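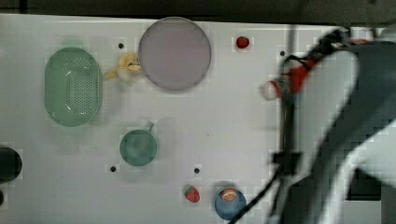 Marwan Zein
Overhead view or side view for a tabletop arm? I'm building a pick-and-place setup in the shared workshop at Sirkatside and I've got as far as mounting everything and getting the arm to move where I tell it. The layout is kitchen stuff on a white top: the green colander over on the left, a plate near the top, a mug below it, and a bowl with an orange slice in. The job I'm after is picking up a strawberry and putting it on the plate. Small red things on white are easy for the software to find. The mug is harder, as from overhead it's mostly a round opening and the handle is tiny.

My trouble is that the arm covers a good part of the table when it reaches across, and whatever is under it disappears from the overhead view. Do I add a second camera or change where the arm parks?

30 January 2020

dallow_bench
Change where it parks first. It costs nothing. Have it go to the same resting position before every look at the table, take your picture, then move. You don't need to see the objects while the arm is travelling if nothing else is moving them.

Skulau
Disagree with the above, at least in part. That works until the gripper nudges something on the way in. Then the picture you took is out of date and the arm closes on thin air. I lost most of May to this. A second camera low down at the side fixed it for me.

dallow_bench
If the gripper is nudging things on the way in, your approach height is wrong. Come in from above, straight down, and it won't touch the neighbours. A second camera means a second calibration, and that goes off every time somebody leans on the bench.

Skulau
Mine is bolted to the wall, so nobody leans on it. But fair point about the height.

Marwan Zein
Thanks both. The bench does get leaned on. Putting up one with the arm folded so you can see how much it hides. 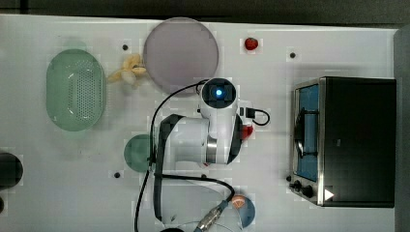

Arm folded over the middle of the table, toaster oven on the right.

The plate with the strawberry next to it is in clear view. The teal one isn't, I only get the left part of it, and there's something red under the arm, right of the link, that the software won't pick up at all.

sayegh
Folded in the middle like that is about the worst place for it. Can you swing the base joint so the whole thing sits off to one side before it folds? You'd get the centre of the table back.

Marwan Zein
I can, but I was wary of the oven on that side. If the wrist catches the glass I'll be buying another one.

sayegh
Then set a keep-out box round the oven in the software, with a decent margin. Or take the oven off the table until the picking works. You said the job was a strawberry and a plate.

dallow_bench
Seconded. One job at a time.

Skulau
I'd leave the oven in. If you tune everything without it you'll be doing the tuning again once it's back. Set the keep-out box, run it at low speed and keep a hand on the stop button.

Also, tidy that cable. The long black loop down the left side of the arm will drag across the table when it stretches out. Mine used to sweep light things along with it, and I blamed the gripper for ages.

Marwan Zein
Hadn't thought of the cable. I've got some velcro ties, will clip it along the links and leave slack at the joints.

dallow_bench
Leave more slack than you think at the wrist. Turn the joint to both limits by hand with the power off before you tighten anything.

Marwan Zein
Update. Cable is tied back, park position moved off to the side, keep-out box is in and the oven stays. I ran the strawberry 13 times at low speed and it missed 2, both when the berry was close to the edge of the plate. No second camera for now.

Skulau
Those misses are what the side view would catch – just saying.

dallow_bench
Or the fingers are too wide and they're hitting the rim. What are you using for tips?

Marwan Zein
The ones that came with it. I'll print a narrower pair and try the same two spots again.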